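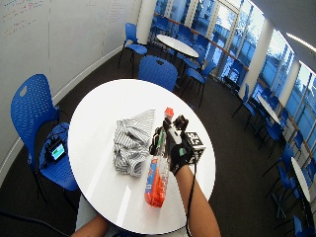 ## 门开着,谁管:Custby一栋楼的门禁账

前门锁不上。后门打不开。

Guimarães楼的住户讲起这件事,基本都从这两句开始。289户,两个出入口,一套叫Zarkitz的门禁系统。前门磁力锁失灵,推一下就开,刮大风的晚上自己也开。后门正好反过来,刷卡没反应,要从里面按按钮才出得去。住在后半栋的人下班回家得绕一大圈,绕过停车场,绕过那排自行车架,从一扇谁都能进的门进来。

这样过了62天。

我在Custby住得不远,隔三条街,原本只想写一小段放在栏目末尾。跑了两趟,发现一小段放不下。

### 先说是怎么坏的

说法有三种。

物业那边的说法:暴雨,控制箱进水。控制箱装在前门雨棚下面,雨棚有个接缝,接缝漏。住户说漏了很久,报过,回复是"已记录"。

维保公司Bikia的说法:电源老化,跟水没有关系。他们的工单上写"电源模块故障,待配件"。一张工单管两扇门。后来有人问,后门的读卡器是另一条线路,怎么也算在电源头上?没有答复。工单后来补了一行,"后门另行评估"。

第三种是三楼一位住户讲的,她在这栋楼住得最久,记得旧系统。旧的是钥匙加对讲机,丑,响起来像电钻,可是坏了换个锁芯当天就好。新系统换上去那年就断断续续出毛病,冬天尤其多。她翻出一本挂历给我看,门坏的日子打叉。叉不少。

哪一种对,我判断不了。可能都占一点。

### 报修这件事

流程写在一楼公告栏里,A4纸,塑封,角上翘起来了。电话、邮箱、网页,三选一。

电话:排队。有人排到四十分钟,接通以后被告知门禁属于"公共区域设备",要走网页。

网页:登陆要用租户编号。买下房子的业主没有租户编号。楼里业主和租户混住,业主的那一半被挡在外面,只能写邮件。

邮件:自动回复,五个工作日内处理。五个工作日以后再来一封自动回复,请给本次服务打分。

有住户真打了。一分。

还有一个细节,很多人跟我讲到。同一个故障,第二个人去报,系统提示"该问题已有记录",不再生成新的编号。看上去合理,省得重复。但是后面报的人拿不到编号,也就没法查进度,没法投诉,投诉表格第一栏就是编号。第一个报修的人十月初搬走了。编号跟着她走了。

后来大家想办法联系上她,要到了那串数字,抄在纸条上贴在电梯旁边。纸条被撕过一次,又贴上。现在用透明胶带封了四边。

### 门开着的时候

没出过大事。先讲清楚,免得写得吓人。

小事一堆。楼梯间有人过夜,早上留下纸板和饮料瓶。快递丢。一层信箱被撬了几个,锁舌弯的,盖子合不上,雨水飘进来把信泡了。广告传单倒是多了,以前进不来的现在进来了,每层每户门缝里都塞,比萨,通下水道,旧金换现。

有个上夜班的住户说,最烦的是门撞墙的声音。闭门器也坏了,风一吹就撞,一晚上撞。他住一楼,卧室隔一堵墙。他先用砖头抵着,物业把砖头收走了,理由是消防通道不得堆放物品。那当然有道理。然后门继续撞。他又垫了一块折起来的地毯,地毯倒没人收。

另一位推婴儿车的妈妈,说的是后门。后门有坡道,前门三级台阶。后门刷不开,她就得在前门把车抬上去,或者打电话叫家里人下来从里面按。家里没人的时候等邻居。下雨天等邻居,雨棚漏,站哪儿都滴。

坡道是花公家的钱修的,修得挺好。门打不开,坡道就是个斜面。

### 钱

这一段大家最关心,我也花得时间最多。

换一套电源模块,加上控制箱移位,Bikia报价2,000镑。听着不少,摊到每户是几镑。住户里有人当场说,我出,今天就出,明天来装行不行。

不行。公共区域维修走服务费,服务费是年度预算,超出部分要先通知,通知有法定期限,期限里要收意见,收完意见要书面回复。而且2,000镑是口头报价,正式的还没有。口头报价是一个技工站在门口说的,说完开车走了。

那服务费里本来有没有门禁维保?有。翻去年的明细,有一行,"门禁系统年度保养"。保养包括什么,明细上没写。问物业,说包括检查和清洁,不包括配件。问Bikia,说合同内容要问物业。问物业要合同,说涉及商业信息。

转了一圈回到原地。

我自己去要了一次,以刊物的名义,写了邮件,列了几个问题:合同何时到期,响应时限是多长,逾期有没有扣款。收到的回复很客气,四行,感谢关注,正在与承包方密切沟通。没有一个问题被回答。我又写了一次,把问题减到一个,只问响应时限。还没回。

### 配件

为什么等配件要等这么久,这个倒有点眉目。

Zarkitz这一代的控制器用的电源接口跟市面上通用的不一样,别家的插不上。代理商只备少量存货,缺货就得订。楼里一位做电工的住户看过控制箱,箱门当时没锁,他说要是通用件,他自己半天就能换好。他没动手。动了就不保修了,而且出了事算谁的,他不想担。

这种事不限于这栋楼。这几年Custby的老楼陆续换门禁,换的时候大家看的是卡好不好看、手机能不能开门,很少有人问十年以后去哪里买零件。旧钥匙系统的锁芯街角五金店就有。

也不是要退回去。钥匙丢了全楼换锁,那也是一笔。再说有些老人手抖,插钥匙费劲,刷卡方便得多。一位八楼的老先生就这么跟我讲,他喜欢新的,"能用的时候"。

### 其他楼怎么弄的

问了一圈附近的。

隔壁那栋低层,户数少,装的还是机械密码锁,按键磨得发亮,四个数字一看就知道是哪四个。安全谈不上,坏是没坏过。

河对岸一栋,情况跟Guimarães楼很像,也是待配件。他们的办法是先装一把临时夜锁,晚上十点以后锁,每户发一把钥匙。钥匙钱从服务费出,没走那一长串程序,算紧急措施。两头兼顾,从里面不用钥匙也能开,消防那边看过,通过了。

我把这个情况转给Guimarães楼的住户,有人去问物业能不能照办。答复是会考虑。在我写这篇的时候,仍然在考虑。

### 更新

**10/6/23** 后门修好了。早上来了一个人,换了读卡器,前后不到一小时。也就是说后门确实跟电源没关系,也确实不用等那个配件。坡道又能用了。为什么不早点来,现场的师傅说他是前一天才接到单子。

前门没动。控制箱还在雨棚底下,外面套了个黑色塑料袋,扎口用的是扎带。雨棚接缝打了一道胶,打得挺厚。

同一天下午公告栏多了一张纸,说前门配件"预计近期到货"。没写日期。有人用圆珠笔在旁边画了个问号,第二个人又画了一个。

### 如果你那栋楼也这样

几条,住户们自己摸出来的,照抄:

- 报修编号,拿到就拍照,发到楼里的群。别只存在一个人手机里。
- 两扇门分开报。合在一张工单上,容易的那扇会陪着难的那扇一起等。
- 业主没有租户编号的,写邮件时在标题里写清楚"公共区域"和楼名,附上别人已有的编号。
- 每次门坏,记日期。挂历、本子、手机都行。要求减免服务费的时候用得上。
- 问维保合同的响应时限,书面问,一次只问一个问题。
- 临时夜锁可以提,但必须从里面能直接打开,装之前让消防的人看。
- 别用砖头抵门。会被收走。

有新情况我会在下期补。前门的夜里还在撞,一楼那位换了更厚的地毯。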